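Worktable care and small parts storage

The butcher-block tabletops in the shared room are due for oil in April. We did them twice last year and once the year before, and twice is better. The light wood marks easily, and most of what people report as damage is scuffing that comes out with fine sandpaper and a little patience.

Branislav Vaněk has written down how he does it. Clear the table completely and wipe it with a damp cloth and a drop of dish soap. Leave it for 19 hours, or overnight plus the morning if you don't want to watch a clock. Sand with the grain, lightly, and only where the scuffs are. Vacuum, wipe again, then put the oil on with a cotton rag. Wait 90 minutes and rub off whatever is still sitting on top. A second coat can go on the next day. Spread used rags flat outside to dry before they go in the trash, since oily rags in a pile can heat up and catch fire.

Please don't use furniture polish in between. It leaves a film, the oil won't go through it, and Branislav has to sand the whole top instead of a few spots.

On storage: the clear plastic organizer boxes stay at the far side of the table, lids closed. Orvokki Heinonen went through the cabinet over the winter and found 86 kinds of small parts, a good share of them in envelopes with nothing written on them. Those are being moved into boxes as time allows. If you take the last of something, leave its label in place and put a note in the tray by the door so it can be reordered.

The lids have a white label grid. Write in pencil. Marker was tried on the first two boxes and it is still there.

Canisters and other round containers can stand next to the boxes. Keep them back from the front edge, and put a felt pad under anything heavy. Metal rims have caused more rings and scratches than tools have. Felt pads are in the top drawer of the Fotska cabinet, along with the spare sandpaper.

Jouko Hakala asks that cables be run along the side of a tabletop where possible, so that the middle can be wiped down without lifting anything.

Oil, rags and gloves are on the shelf above the sink. Aino Hakala is drawing up the list for April and would like over half the tables spoken for before the supplies are ordered. Put your name against a table on the sheet by the door.
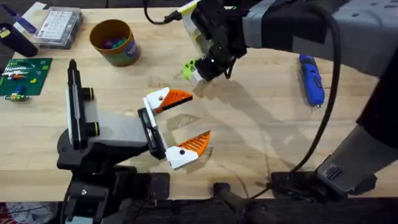 Photo: Aleksi Kinnunen

Questions about the oiling go to Branislav, and questions about labels to Orvokki.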